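9 November 2019
Bowl stacking, two-arm bench, Istell shop
Present: me (Ghorbani), Shahram, Esmaeil for the first half

Picked up the crockery job again after leaving it since September. Task as written on the sheet: take bowls off the table, put them on the riser, nest the ones of the same colour. Fereshteh wants to know if this is near enough to a kitchen chore to show Cloutier. My view before starting was no.

Went back to gripping by the rim. Reaching round the whole bowl needs more opening than the fingers have, and the blue one skates if it is pushed from the side. By the rim the bowl hangs at a tilt, so it has to be levelled before it goes down.
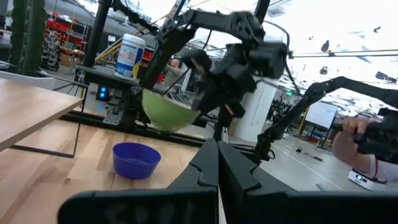

Shahram drove by hand for 40 runs, then we swapped. He is slower than me but his releases are cleaner. Lost 3 of mine to letting go too high. Not counting the 5 where the left arm was parked in the way, as that was my set-up.

Green on green is the hard one. Once one bowl is seated in another there is very little rim to get hold of, and the colours give the vision nothing to separate them by. Esmaeil suggests a strip of tape under the lip. I'd sooner not, people don't tape their bowls.
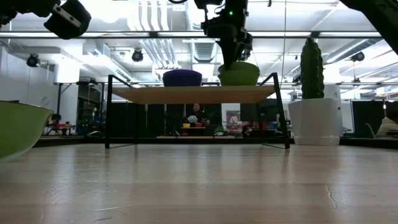

Total logged to date is 119, all hand-driven. Parvaneh will start training on them once the labels are checked.

For Fereshteh: a person clears this table in a few seconds and we took over a minute a bowl. Fine as a bench task, not a chore yet. I would hold off on Cloutier.

To do: re-zero left wrist, ask Jevley about softer finger pads, wipe table.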